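Filed under: Bench automation, Maintenance

Resetting the two-arm sorting cell after a cable change

Posted Tue 21 April by the bench keeper at Kanow

The left arm on the Kistden cell had been dropping its gripper connection since December. The fault came up at random, always on the gripper bus and never on the arm itself. I swapped the cable last week and then had to put the whole cell back into a known state, so these are the notes.

The old cable failed close to the connector, inside the strain relief. The outer sheath looked fine. With a meter across it the resistance jumped whenever the wrist joint went past 156 degrees. I had blamed the firmware for most of the winter and rolled it back twice for no gain.

The replacement is the same thin black type, 340 mm longer than the one it replaces. The extra length goes into a loop below the gripper. I tried clipping it tight along the wrist first. It pulled on the connector at full rotation, which is how the last one died, so the clips came off again.

The loop has a cost. With the gripper level and pointing inwards, it hangs low enough to cross the front of the blue bin. It has to be checked at every pick height, and the approach path has to come in from above and leave the same way.
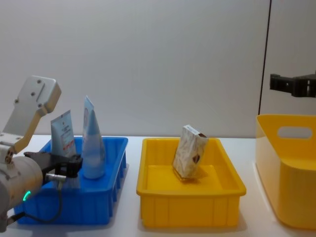

Container positions

The pick bin is on the left, the shallow yellow tray in the middle and the tall yellow basket on the right. The tray is the handover point. The left arm places there, the right arm takes from there, and neither goes further across the table than that.

Leave a gap between the blue bin and the tray. The bin rim flares outwards and the gripper needs space to clear it. I use a 17 mm spacer block, push both containers against it, then take it away.

Start-up order

1. Power the left arm and wait for a steady green ring at the wrist.
2. Open and close the gripper with nothing in it. Watch the connector, not the fingers.
3. Rotate the wrist slowly to both limits and check that the loop stays slack.
4. Repeat for the right arm.
5. Put one small carton in the tray and run the handover at quarter speed.

The carton should be light. A full one will stand up to a bad grip and hide an offset, where an empty one tips over straight away.

Results so far

The cell has done 1,000 gripper cycles on the new cable with no bus errors in the Zatar log. The old one rarely got through a morning. Tall bottles are still slow to pick, as the arm has to lift well clear of the bin rim before it moves sideways. I have left that alone for now.

Still to do: a second spare cable, and a proper re-teach of the right arm's rest position, which sits lower over the basket than I would like.

Contact | Copyright Kanow bench notes | Back to top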